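Handout 6: Looking over a packaged arm kit before you buy

Last time we talked about payload and reach on paper, and I promised we'd move on to something you could put on a real bench. So this week is about the Jaltov starter kit, the one sold through Hamann, and about how to read an offer like theirs without getting swept along by the brochure. I like this kit, I'll say that up front, but I'd like you to come to your own opinion, and two of you have already told me you plan to disagree with me (good!).

**What the offer includes**

- the arm with its controller, plus the Emo teaching software on a one-year license
- a wrist flange and one basic gripper
- 24 months of repair service, with parts shipped from Jillusbridge
- 2 remote setup sessions, which must be booked before the arm is first powered on

Please read that last point again, as it catches people out every year. If you power up first, the sessions turn into paid support, and it's a shame to lose them over something so small.

**Mounts and cables**

The brochure shows the arm standing alone on a clean white floor, and of course a bench in use has a good deal more going on. Once a tool is on the flange you have to think about where every cable goes when the wrist turns down toward the work. The loops need enough slack for the full motion, and slack has a way of ending up right where you wanted to set a part. Printed mounts are a perfectly good answer here, and they're cheap to redo when you change your mind — which you will, probably more than once. 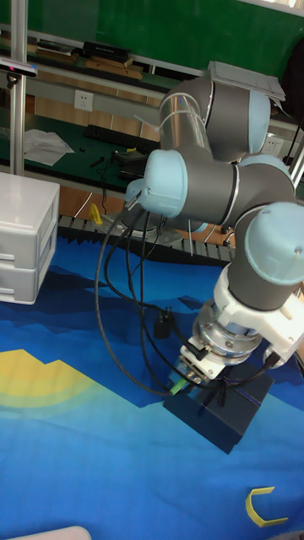 A former student wrote back after reading last year's version of these notes to say that the kit's price is fair but the cable clips should have been in the box, and that the first month went mostly into printing and reprinting brackets. I think that's a reasonable complaint. Hamann does sell a clip set separately, and if you're writing a budget you should put it on the same line as the arm so it doesn't get dropped later.

**For next time**

Write up a short review of the offer, one page, as if your own shop were paying. Cover the license renewal, the repair terms and whatever extras you believe you'd need in the first 6 months. Don't worry about getting the prices perfect, I'm much more interested in what you remembered to ask. Bring a sketch of your cable routing too — pencil is fine, and messy is fine.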